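Wivard opens desktop recovery line at Livotton depot

Used office computers arriving at the Livotton equipment depot are now being stripped to the board before any decision is made on resale, under a procedure that Wivard put into use in June. The firm handles retired desktop and tower machines for three clients and had previously sorted them by model and age alone, with the case closed.

The change follows an internal review of 3862 units received over the previous contract period. Of those, 901 were sent for shredding with a processor and at least one memory module still fitted. Wivard has not put a value on the lost parts.

Under the new procedure each tower is laid on its side, the side panel comes off, and the interior is checked against a one-page sheet. The sheet covers the power supply, the drive cage, the cabling, the expansion slots, the memory slots and the processor socket. A unit that fails on the power supply alone is no longer treated as scrap.

Expansion slots get more attention than they used to. Older office boards often carry a mix of types, and the sheet asks for each to be entered separately: legacy PCI, short PCI Express, full-length PCI Express. Legacy PCI matters to one group of buyers in particular, the small machine shops and print firms that still depend on an old interface card and need a board that will take it.

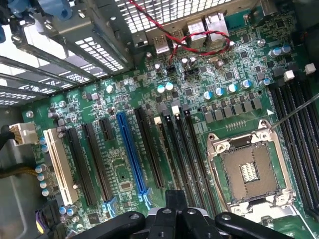

Boards with a working legacy slot are set aside under their own stock code and tested with a known good card. They had earlier been mixed with general stock, where a buyer had to open the case or look up the part number to find out what was inside.

Front panel and fan leads are another line on the sheet. Small header connectors are pulled by the housing and never by the wire, and any lead that has lost its housing is cut off and discarded. Broken header pins accounted for 1710 of the faults logged in the review, more than any other single cause. Most were recorded on machines that had already been opened once by a previous owner or repair shop.

"A bent pin takes a minute to straighten if you see it before the plug goes back on," said Rūta Uibo, who wrote the procedure for Wivard. "Once it has snapped off, the board drops two grades and we sell it for parts."

Processor removal is the step with the most detail. The heatsink and fan come off first, with old thermal compound wiped from both faces. The retention frame is then released, the processor lifted straight up and placed in a tray, and the socket checked under a lamp for bent contacts and stray compound. The processor is logged under the same number as the board it came from, and the two stay paired until both have been tested. 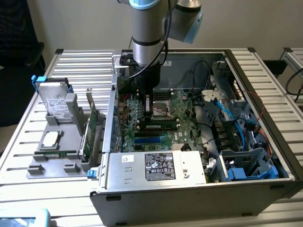 A Dell board with its processor socket empty and a memory module still in place.

Memory is handled after the processor. Modules are removed one at a time, and the slot position of each is written down before it goes into a sleeve. Mixed sets are common in office machines that were upgraded partway through their life. Wivard sells matched pairs where it can and returns single modules to the general bin, priced by capacity.

The power supply is left in the case during inspection and read from its label. Output rating and connector type are entered, and the unit is load tested later on a separate bench. Supplies without a legible label are not resold. Drive cages and plastic latches are checked for cracks — replacements are hard to get for some chassis, and a cage with a broken latch lowers the price of an otherwise sound case.

Drives themselves fall outside the procedure. They are erased or destroyed under the existing contract with Kettunen, which keeps its own records, and a tower is not booked in for stripping until the drive paperwork has been closed.

Server chassis take longer

Tower servers follow the same sheet with an added page. They have more memory slots, often in two banks either side of the processor, and the end latches on each slot are opened and closed once to confirm that they hold. Cable runs to the drive bays are longer and have to be moved clear before the lower part of the board can be inspected.

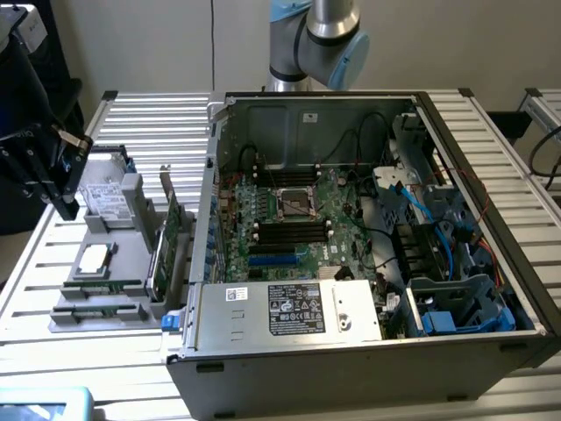

Report: Livotton trade desk
Filed under: Hardware, Reuse

Wivard allows twice the bench time for a server and takes them in separate batches. Cables are tagged at both ends before they are unplugged, and they stay with the chassis unless the buyer asks for a bare case. The added page also lists the expansion slots by position, counted from the power supply side, so that a customer ordering by phone can be told which slots are clear of the chipset heatsink.

Recovered boards, processors and memory go to Nisance, which lists them for trade customers under three grades. Grade one parts have passed a full test and show no damage. Grade two covers cosmetic marks and missing screws. Grade three parts are sold untested, with no returns.

The depot has room on its racks for 3000 cases. Wivard expects the slower intake to fill most of that space before the backlog from the earlier contract is cleared, and has asked its clients to hold back pallets of machines without power supplies until it can take them.

Uibo said the sheet would be revised once a full contract period had been logged. One item already marked for change is the order of work: memory may be moved ahead of the processor on small cases, where the heatsink is easier to reach with the nearest slots empty. Copies of the current version are available to trade customers from the Livotton desk on request.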